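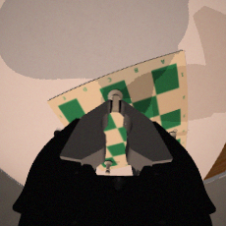 Chess club helper wanted, Clummont Library

Clummont Library is looking for a part-time helper for its after-school chess club. The post starts in September and runs until the end of the spring term, with a break over Christmas. Hours are 7 a week, spread over two afternoons and one Saturday-free weekend slot to be agreed.

You will set out boards, pair up players, teach the moves to beginners and keep the register. Most of the children are aged between seven and eleven. You don't need to be a strong player, but you should know the rules well, including castling and taking en passant, and be able to explain them patiently.
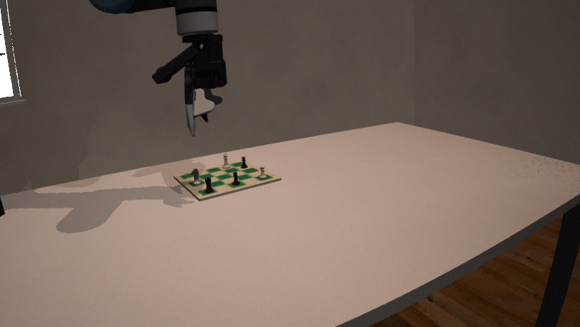
Cinzia Parisi, when asked what the job was like, said the hardest part was the first ten minutes, when everybody wants to play the same person, and that she would have liked to be told that before she started. She added that small boards and short games work far better with beginners than a full game.

We use short games for the first month. New players start with pawns and kings only, and other pieces are brought in as they get used to them. 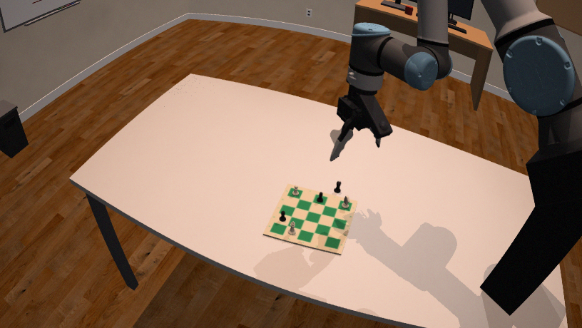 After that we move on to full games and a simple ladder, which is kept on the wall by the returns desk. The helper updates it at the end of each session.

You will need a current background check, or be willing to have one done. We pay for it. Travel within Clummont can be claimed, and the 10 bus from Cirillo Street stops outside.

To apply, send a short letter and the name of one referee to Chukwuemeka Osagie at the library, quoting reference 1438. Letters should reach us by 26th August. Informal visits are welcome, but please ring first.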